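Last updated 2 September 2023

The Worktable Project: How a Shared Table Gets Cluttered, and What Helps
Final report for Home and Community Studies, Culldale

Why I picked a table

When our class was asked to choose something in daily life that could be studied up close, most people went for big subjects like water use or bus routes, and I have to admit I felt a little silly writing down "a table." But I had been thinking about it for a long time! My family moved to Culldale from Vetusville last November, and in the new place there is one flowered tabletop that everybody uses for everything. It gets homework and mending and snacks, and somebody is always fixing something on it. I wanted to know how small objects end up living there, and whether a few easy habits could give us back some room to work.

What I did

I kept a notebook next to the table (well, usually next to it — it wandered off a few times) and wrote down each thing that was put down and left overnight. By the end I had 300 entries, which is more than I ever expected from one piece of furniture. I sorted them by what the thing was for, and then by whether it had a home somewhere else in the house. Of the 300, there were 200 that did have a home and just hadn't gone back to it. That number surprised my whole family, me included.

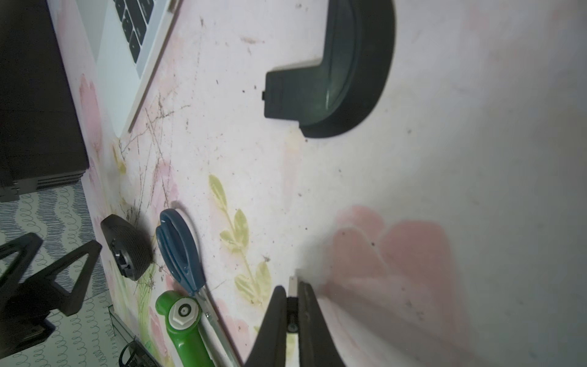
The other part of the work was looking at the surface itself, and I enjoyed this much more than I thought I would. A printed tabletop hides a lot. Pink flowers and green leaves are very forgiving, and you can go days without noticing crumbs or little specks of dirt until you sit down with the light coming in from the side. Thin brown scratches are harder to ignore once you have seen them, and I spent one whole evening with a soft cloth and dish soap finding out which marks were stains and which were there to stay. Most of the scratches stayed, I'm sorry to say. My grandmother thinks they give the table some character, and I have decided to agree with her.

Small electronics

Things with batteries turned out to be a group of their own. They get put down "just for a minute" when they stop working, and then they wait for somebody to find a fresh battery. My notebook has a remote, two flashlights and a kitchen scale in this group, along with the mouse, and some of them came back again and again. I began turning each one over to check the battery cover and the label before deciding where it should go, and I'd recommend that to anybody trying this at home. 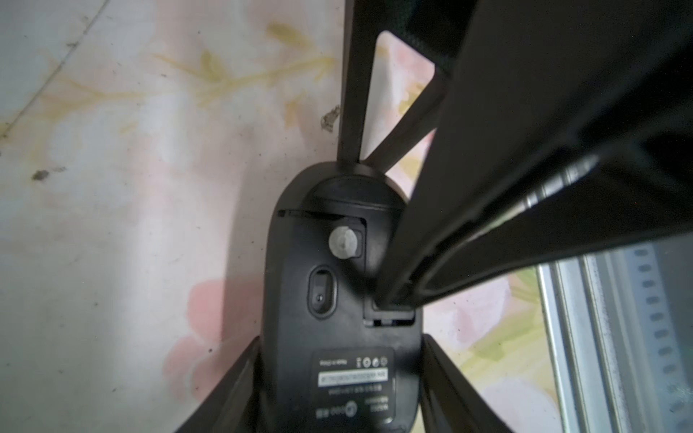

Figure 2. Underside of the wireless mouse, with the sensor and the label.

For this group I set up a shoebox, which we named Elska after the boot brand my sister made up when she was small. Anything waiting on a battery goes into Elska, and the box gets emptied on the weekend. So far it has worked better than the fancy tray I tried first, which only collected coins and hair ties.

What I would change

I would start with a shorter list of categories. I had far too many at first and kept arguing with myself over whether tape is an office thing or a repair thing. I would also set aside 60 minutes for the first big cleanup, as I tried to squeeze it in before dinner and we ended up eating on the couch. The notebook and my sorting sheets are in the class folder for anyone who wants to look through them.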